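Closberg Local History Society Opens Its Schoolhouse Archive to All Readers

CLOSBERG, February — The Closberg Local History Society is delighted to announce that its Schoolhouse Archive is open to readers for the first time. The collection holds 2976 items, every one of them now listed in a catalog that anyone can search, and it covers the one-room schools that once stood on the back roads between Closberg and Velen.

The archive started as two trunks of attendance books left in the basement of the old Velen Township hall. Over the years it grew, mostly by way of attics. Families brought in slates, report cards, spelling ribbons, lunch pails, class pictures and a great many letters, and the society took all of it. For a long time there was no place to spread it out and no list of what was there, so a person looking for a grandmother's school had to ask and hope (and many did, very patiently!).

Now there is a reading room. It occupies the former music store on Kairys Street, next door to the bakery, with 16 seats, good lamps and a long counter where maps can be rolled out flat. The society moved in over the winter, and the shelves went up in time for the first boxes to arrive in order.

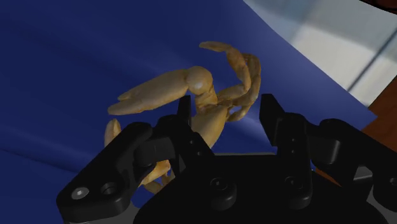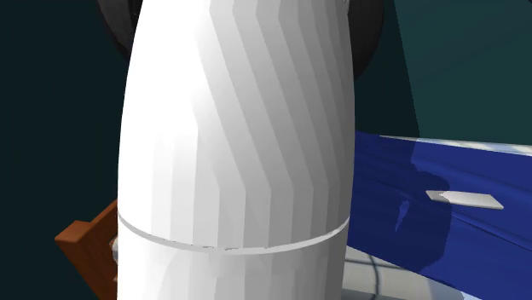
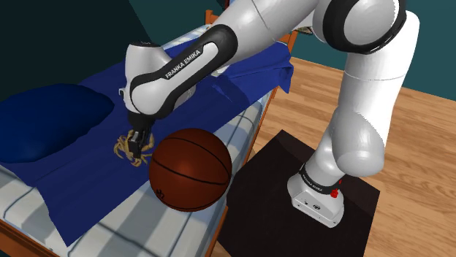 Readers who grew up hearing about the Kairys Creek School will want to begin with its teachers' daybooks, which run almost without a gap from the opening of the school until the year it closed. The daybooks are full of weather, wood deliveries and who could read by Christmas. One teacher kept a running list of things her pupils carried in from the creek bank and set on her desk, and crabs of the freshwater sort — she meant crayfish, and her drawings make that clear — turn up on nearly every spring page. Her sketches are small and quick, and she liked the claws best. A tan toy-like crab with one thick pincer stretched out to the side, like the one on the blue fabric, has just the pose she drew again and again in her margins.

The Velen School papers are a different sort of treat. That school served farm families who moved often, and its attendance books show children arriving in the fall, leaving for planting and coming back under a new address. The society has matched many of these entries with the township land books, so a reader can now follow one family from farm to farm. It is slow reading, but wonderful once a name begins to look familiar.

The archive also holds 83 class pictures. Most have at least a few names written on the back, and a good number have none at all. Copies of the unnamed ones are kept in a binder by the door, with pencils and slips of paper beside it, and readers are warmly invited to write down anyone they know. Nicknames are welcome. So are guesses, as long as they are marked as guesses.

The catalog was built with Wundetti, a program made for small archives, and it can be searched by school, by family name or by road. Road names have changed a good deal in this part of the county, so the old and new names both work. Spellings in the attendance books have been left as the teachers wrote them, which means it pays to try a name two or three ways.

The reading room is free to use. Large bags and coats go on the hooks by the front window, and pencils only, please, at the tables. Readers may take their own pictures of any page without a flash. Paper copies can be made at the desk for 20 cents a page.

School groups are very welcome and should write ahead, so that a set of slates and primers can be put out for the children to handle. A short talk on the school that stood nearest to their own can be added for any group that asks.

The society is still taking in material, and would especially love to see anything from the Ridge Road School, which so far is known only from one bell receipt and a torn map.

About the Closberg Local History Society

The Closberg Local History Society collects and shares the everyday history of Closberg, Velen and the farms between them. Membership is open to all. Questions about the archive, group visits and gifts of papers may be left at the reading room desk or mailed to the society at its Kairys Street address.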